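Materials notes: plastic tableware and the dishwasher cycle

Members have asked several times since the spring issue why plastic bowls and plates that carry a dishwasher mark still turn cloudy or go out of shape. The answer depends on the resin, the wall thickness and the wash program. The notes below cover household machines only. Commercial machines run hotter and shorter, and the results do not carry over.

Most reusable plastic tableware sold for home use is polypropylene. It softens gradually and keeps useful stiffness well past the 60 °C main wash found on many standard programs. Melamine is a thermoset and does not soften in the same way, but its surface loses gloss under repeated contact with alkaline detergent. Polystyrene and styrene copolymers are the least tolerant of the three. They craze at the rim first, and the cracks then hold pigment from tomato and turmeric.

The dishwasher mark is not a single standard. Some makers test to a fixed number of cycles, others to a visual grade after a shorter run, and a few use the symbol with no number behind it. Besteck prints a cycle rating on the carton, which makes comparison possible. Pirnex gives a maximum water temperature and leaves the cycle count out. Where both figures are missing, treat the item as top rack only.

Rack position matters more than most people expect. In machines with an exposed heating element in the base, items on the lower rack receive radiant heat during the dry phase, and a thin wall can exceed the water temperature by a wide margin. Wide, shallow shapes are the most likely to warp, as the rim has little support and the weight of a neighboring plate is enough to set a bend while the part is warm. 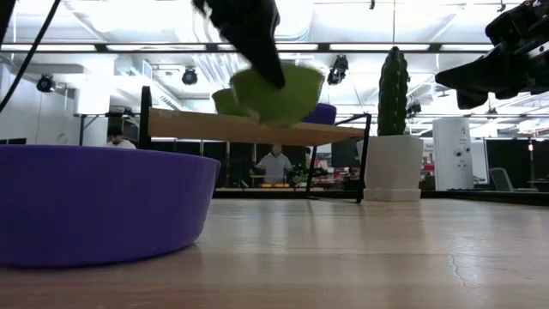 Staining is a separate problem from warping. Carotenoid pigments dissolve in fat, and the fat carries them into the surface of the polypropylene. Rinsing in cold water before the food dries removes a large share of the oil. Hot water at this stage does the opposite – it thins the oil and speeds uptake. Bleach lightens the stain but roughens the surface, and the next stain goes deeper.

Our own bench run used bowls from Besteck and Nidell, washed in the same machine with the same tablet detergent. After 35 cycles the polypropylene samples showed no measurable change in rim diameter on the top rack. On the lower rack, with heated dry switched on, the thinner of the two had moved out of round. With heated dry switched off, both stayed within tolerance. The run was small and should be read as a guide.

For routine use, select a program at or below 60 °C, turn off heated dry, and leave the door closed for 20 minutes after the cycle ends. Stack only after the parts reach room temperature.

The Chowdary detergent data sheet promised in the last issue has arrived and is filed in the library under item 833. A comparison of tablet and powder dosing is planned for September. Members with worn samples of known age are asked to send them in unwashed, with the brand and the usual wash program noted on the bag.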